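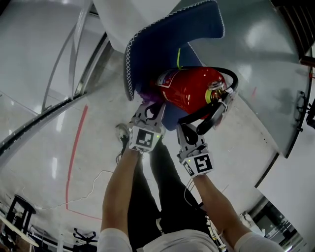

Red extinguisher with gauge and yellow tag, against blue padded fabric.

Fire extinguishers in your unit: frequently asked questions

Do I need to have an extinguisher in my workshop unit?
Yes. Every unit at Kedbridge must have one, also the small units on the upper floor. One is included in your rent and you find it in the unit on the day you receive the key.

Where should I keep it?
Near the door, on its bracket or on the floor stand. Please do not put it behind fabric rolls, cushions or panels. We see this often in the upholstery units, where everything soft is stored along the wall.

How do I read the gauge?
The needle should stand in the green part. If it is in the red part, on the left or on the right, write to us the same day and we bring another one.

What is the yellow tag for?
It shows the last inspection. Do not remove it and do not write on it. If the tag is lost, the extinguisher must be inspected again and this costs 455 rand.

May I lay it down when I move my things?
For a short time, yes. Lay it where it cannot roll, and do not lift it by the hose. The handle under the lever is the right place to hold. Check that the pin is still in before you carry it.

I am moving to another unit. Does the extinguisher come with me?
No, it belongs to the unit. Leave it there and use the one in your new unit. If you packed it together with your padding and blankets by mistake, bring it back to the office within seven days.

Can I buy my own?
You can have a second one. It must be the dry powder type and we must see it before you hang it. Tenants with more than 90 square meters need two in any case, and we supply both.

I used it only for one second. Is it still good?
No. After any use it has to be refilled, because the pressure can go down slowly. There is no charge if you used it for a real fire. In other cases the refill is 3,000 rand for the large model, and less for the small one. Ask for the price list.

When is the inspection?
Once a year, in January. We put a note on your door before. You do not have to be present, but the extinguisher must be easy to reach.

Who can I ask?
Hendrik Moodley, in the office beside the loading door. On Friday the office closes at noon.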